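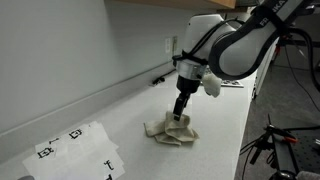
A beige towel on the pale speckled worktop, with the raised ledge along the wall.

The housekeeping lead at Skerwood, a block of serviced flats in Jultness, has written the linen and worktop instructions there since March. She asked for her job title only to be used.

Towels come first, she says, as they are what people leave on the counter. "A towel in a heap holds its creases. If it goes into the cupboard like that, it comes out like that." Her method is to lift by one fold, let the corners drop, find two that share a short edge and lay the towel flat before folding into thirds.

The cupboard shelves were fitted by Kincaid and are 62 cm wide. "Thirds lengthways, then in half twice. Anything else overhangs and the door catches."

Kitchen towels are washed apart from bath towels. The current order is 600, all light colours, bought through Primavbridge. "Light cloth shows a stain. Dark cloth hides it and you put it back out."

On worktops she is brief. Warm water, a little washing-up liquid, a second cloth to dry. The join between counter and backsplash is done last, with a folded edge of the cloth. "Crumbs sit there. You can't see them on a speckled top, so you run a finger along." Spray is put on the cloth and kept away from wall sockets.

Her checklist had 17 lines when she took over. She would not say how many it has now, only that it fits on one side of paper and is pinned inside the linen cupboard.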